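January
By Duván Guzmán and Mirjam Dierckx

3.2 Where the creases come from

In the previous section we described how the 223 T-shirts were collected from the households and how they were washed. Now we look at the folding itself, and we begin with the part which gave us the most difficulty, the sleeves.

In the simple rectangular fold, the shirt is first laid flat on a table. Then the two sleeves are brought inward over the body, and the sides follow, so that a long strip is left. At the end the strip is folded in half or in thirds, depending on the shelf. Most of the participants from the 17 households knew this fold already, but they did not all make it in the same way. Some of them moved the sleeve alone and kept the side of the body where it was. Others took sleeve and side together in one movement. The second way is quicker, but more fabric must travel over the body, and small ridges are often trapped between the layers.

We use two words for these ridges. A soft ridge is a raised fold of the fabric which still goes away when the hand passes over it. A crease is a line which stays after the hand has passed. During folding we see mostly soft ridges. They become creases later, under the weight of the other shirts in the pile. For this reason we think it is useful to study the fabric at the moment of folding and also after storage. Figure 3 shows ridges in teal fabric from near, and a short-sleeved T-shirt of which the sleeves are already turned inward.
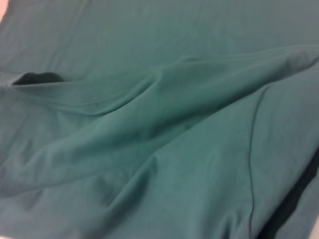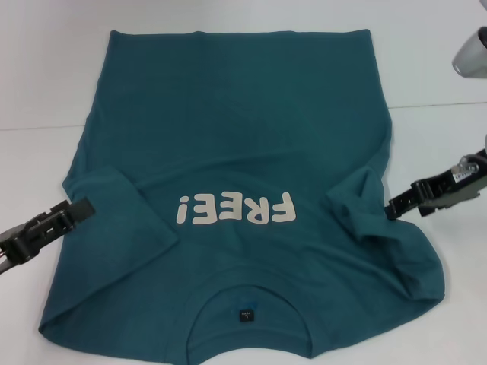

Figure 3. Teal fabric during the folding work: ridges in near view (first picture) and a T-shirt with the word "FREE!" and both sleeves folded inward, on a white tabletop (second picture).

The position of the ridges depends very much on the shape of the sleeve. A short sleeve which is cut wide makes a flap with a straight edge, and this flap can be smoothed with one movement. A narrow sleeve pulls on the shoulder when it is turned. The fabric then rises in a diagonal line, and smoothing with the hand only moves the ridge to another place, usually toward the side seam. We noticed this in the shirts from Goris as well as in those from Suretti, although the Goris shirts are heavier. Weight alone does therefore not explain the difference.

Printed shirts need a separate remark. A large print is stiffer than the knit around it, and a fold does not like to cross it. When the fold line falls beside the print, the fabric bends easily and the print stays flat. When it falls on the print, the line is visible for a long time, and in older prints the ink begins to crack there. Several participants told us that they choose the width of the strip by looking at the print. One woman said: "I fold it so that I can still read what is on it, then I know which one it is." We did not ask for this, but the same idea came back in other interviews, mostly from families with teenagers.

The surface under the shirt also has an influence, but a smaller one than we expected. On a smooth tabletop the lower layer slides a little when the sleeve is pulled, and the body must be straightened again. On a bed the lower layer stays in place, but the mattress gives way and the edges of the fold become round. Participants who folded on the bed made more corrections at the end and fewer in the middle. The folding boards from Wemex, which three households owned, were left out of this comparison.

We did not iron any shirt before the folding. Correa, our earlier study of bed linen, started from ironed pieces, and its results on crease depth should not be compared directly with those in Section 3.3, where we measure the creases after storage in the pile.

Related items
Bed linen in small cupboards: the Correa study
How high can a pile of shirts be?
Interview guide for the household visits

Contact the authors | Copyright remains with the authors | Back to top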